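人のいる売り場でロボットに手渡しをさせるときの決まりごと、ついに文章になりました! 9月2日に公開された「対面受け渡しの手引き」第一版です。まとめたのはOrnomenの安全担当、Zinhle Nelさんたち。さっそく読んだのですが、これが思いのほか面白くて、昼休みをまるごと使ってしまいました。

ざっくり言うと、食べ物や小物を人とロボットがやりとりする場での約束が全部で70項目。指を閉じる速さの上限、人の手が近くにあるときの待ち方、声をかける順番まで書いてあります。わたしが「おっ」と思ったのは、受け渡しの最中は人の手とロボットの指のあいだを100ミリ空ける、というところ。売り場に立ったことのある人ならわかると思うんですが、つい手が出ちゃうんですよね(わたしもやります)。 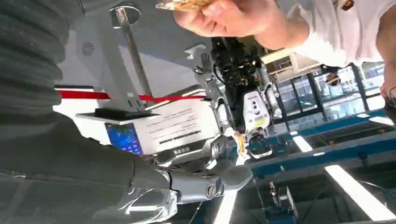 ガラスケースの並ぶ場所で、パンのような小さな食べ物をつまむロボットの指

もとになったのは6月の試行で、記録した受け渡しは834回。Nelさんによると、いちばん揉めたのは「誰が止めるか」だったそうです。最初の案では操作担当だけが停止できることになっていたのを、現場のArnulfo Carhuamacaさんが大反対。結局、そばにいる人なら誰でも声で止められる、という形に落ち着きました。これは大賛成!

後半は点検の章で、地味だけどここがいちばん読みごたえあります。始業前にネジの頭を目で見る、蛇腹カバーの折り目を指でなぞる、テープで巻いた箇所は端の浮きを確認して、浮いていたら巻き直して日付を書く。テープを「仮の処置」と呼ぶか「保護材」と呼ぶかで半ページ使っているのには、ちょっと笑いました。

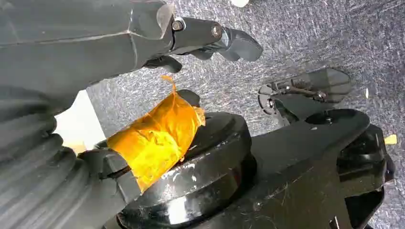 写真提供:Ornomen

気になる点もあります。食品に触れる指と床の近くで動く部分とで、掃除の頻度が同じなんです。ここは分けてほしいなあ。Prondikで保守をしているMorenike Mohammedさんに聞いてみたら、やっぱり同じ意見で、改訂のときに書面で出すつもりとのことでした。

手引きに強制力はなく、採用するかどうかは各社の判断です。いまのところVoraが導入を決めていて、点検表だけ先に使い始めるそう。意見の受付はOrnomenの窓口で続いています。わたしも掃除の件、送っておきました。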